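Hafstein workplace support
Ticket 131: Wi-Fi drops at the long white desk, ground floor
Status: waiting on requester
Handled by: Kaiwen Zou

Reported problem
Laptops lose the wireless connection at the long white desk in the Bedesitz office. It happens several times a day, mostly after lunch. The Wi-Fi icon still shows full bars, but pages stop loading and calls in Mindgate freeze. Turning Wi-Fi off and on again brings it back for a while. Phones on the guest network are fine.

First checks
Ran a continuous ping to the gateway from a test laptop on the desk. Normal replies for 25 minutes, then a gap of six seconds, then normal again. Same test from the kitchen end of the building: no gaps. The switch port feeding the nearest access point shows no errors and hasn't gone down since the last restart in May.

Updated the wireless driver on the test laptop. No change. Put the old driver back so that it matches the others.

Access point log
The log shows clients at this desk moving between two access points, the one in the corridor and the one over the stairs. Each move takes place with a good signal on both sides, so there is no need for it. Both were set to full power when Plurwood did the fit-out, and both were on the same channel — that won't help either.

Desk and floor beside it: 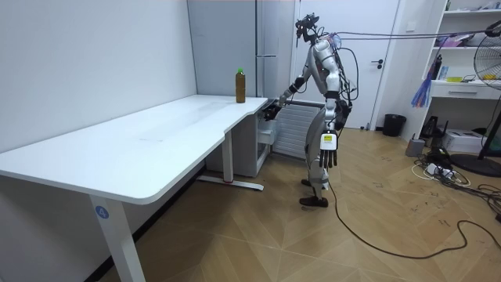
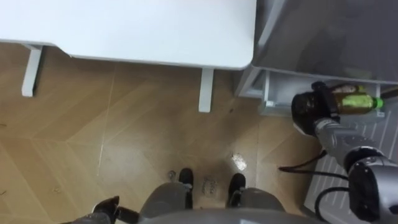
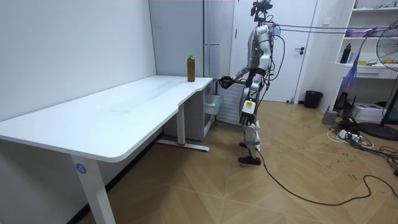 Kaiwen, I had the same fault on the first floor last year and a socket wasn't needed. Turn the power down on the stairs unit before you order any cable. Also look at the lease time on the staff network. Ours had been left at 300 seconds from testing, and some laptops dropped the connection each time they renewed.

Update, 14:10
Lease time was 300 seconds here as well. Changed it to eight hours. Stairs access point set to medium power and moved to a separate channel. Corridor unit left as it was.

Update, 16:45
Ping test repeated at the desk for two hours. No gaps. The log shows one move between access points in that time, when the test laptop was carried to the stairs and back.

Next steps
Requester to use the desk as normal and note the time of any further drop. Please say whether it was a call or a web page, and whether the laptop was on its charger. Cable quote on hold until we hear back.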